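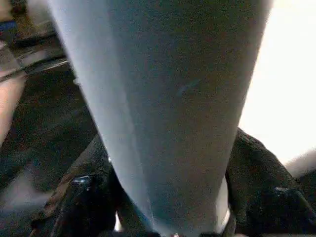 The Sarnuvier open day is a yearly public demonstration of robot assembly work held in Vastville each January by the automation firm Drundau. It is best known for its chair demonstration, in which a two-armed robot is set to work on a plastic chair before visitors. The event has drawn notice in the trade press and a fair amount of doubt, mostly over what a successful demonstration can be said to prove.

Background

Drundau began the open day as a sales event for buyers and parts suppliers. It was opened to the general public in its second year, after the firm moved its test work into the Sarnuvier building. Early programs were mostly talks and recorded video. Live work became the main attraction only when the Shehu project, Drundau's long-running effort in furniture assembly, was judged ready to be shown.

The firm has called Shehu "a general assembler" in its printed programs. The term isn't defined in any of them, and later editions use it alongside the more modest "assembly trial" without saying whether the two mean the same thing.

The chair demonstration

The chair is a white plastic model with separate legs. The frame is laid on its back on a table covered with black cloth, and the legs are fitted into sockets at the corners. Each arm ends in a two-fingered gripper. Drundau's stated aim is for the robot to pick up a leg, bring it to a socket and seat it without help.

Supporters point out that this is a harder job than it sounds. A leg held slightly off line will jam, and a frame that isn't fixed down can shift when pushed. Critics accept this but note that the most difficult parts of ordinary assembly, such as opening the box, sorting the parts and noticing that one is missing, aren't part of the program.
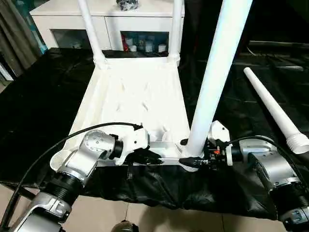

The chair demonstration at the Sarnuvier building, with a leg upright at one corner of the frame and another lying on the cloth.

Visitors watch from behind a rail, and sessions begin at 10 a.m. and 2 p.m. There is no fixed time limit. Staff may stop a session and start it again, and the program doesn't say whether a restarted session is counted as one attempt or two.

Claims and criticism

The figure most often linked with the event is 1,557, which Drundau gives as the number of legs seated correctly in trials before one of the open days. The same leaflet gives the number of attempts as 2,143. The larger number appears on the back page — the smaller one was printed on the cover. Neither has been checked by an outside body, and the leaflet doesn't explain what counted as "correctly."

Séverine Picard, an engineer who attended several editions, wrote that the demonstration showed "a robot that can do this chair, in this room, on a good morning." She asked Drundau to let visitors bring a chair of their own. The firm replied that this would be considered. No such session has appeared on a program.

Édgar Cuervo, who led the Shehu project for 4 years, has defended the format. In his view a public session is meant to show the work as it stands, and a controlled setting is normal at this stage. He has also said that the word "general" was chosen by the sales office.

Attendance

Drundau limits entry to 500 people per open day. Tickets are free but must be booked ahead. The firm doesn't publish the number who attend, although its press notes have described every edition as full.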